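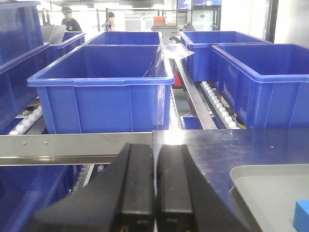
Figure 1. The picking cell from the wrist camera, fingers pointing into the work area, with a clear plastic bag over the rim of the central bin.

Unit 2 handout: The Gramico cell stop
Notes by Yaa Tetteh

Please read these before lab, and bring your own copy, as we'll be writing on them. I know some of you have heard a version of this story from last year's group, and I'd ask you to set it aside for an hour and start from the log.

The fault in short. The Gramico cell at Paewai ran through one December shift picking small parts out of blue bins. At pick 3,653 the controller reported a good grip, lifted, and moved toward the tray. The fingers were holding a fold of clear plastic bag and no part at all. The bag pulled tight over the bin rim, the arm slowed against it, and the cell kept pushing for 21 seconds before the force limit stopped it. No one was hurt, I'm very glad to say - but a person did reach in to free the bag while the arm was still powered, and that is the part I want us to spend most of our time on.

Why the grip looked good
The Grellell software judged a grip by finger gap alone. If the fingers stopped closing before they met, it assumed a part was between them. Bunched-up plastic is thick enough to pass that test. Clear plastic is also hard on cameras. Look at the white highlights on the bag in Figure 1 and think about what a depth camera might make of them, and what it might make of the parts you can see straight through.

Why it took so long to stop
The force limit had been raised to 74 newtons some weeks earlier, after a run of nuisance stops with heavier parts. It was never put back. I have a good deal of sympathy for whoever did it (I've done the same thing myself, more than once, with a line waiting), but the change was not written down anywhere, and the evening crew had no way to know.

The reach
A stopped arm and a safe arm look just the same from the outside. The cell was in a protective hold, with the motors live, and could have started again on a reset. The Gronance site rule was to lock out first. The lockout point was on the far side of the conveyors, a fair walk away, and the bag was right there within arm's length. Keep that distance in mind when you draw your own layouts.

For lab
Work in pairs. Write down two checks that would have caught the bag before the lift, and say what each would cost in cycle time. Then sketch where you would put the lockout point, and mark where people are likely to stand - Figure 1 shows two people beyond the bins, so begin there if you're stuck.

Sketches can be in pencil. Hand them to me at the end of lab, with both names on the back.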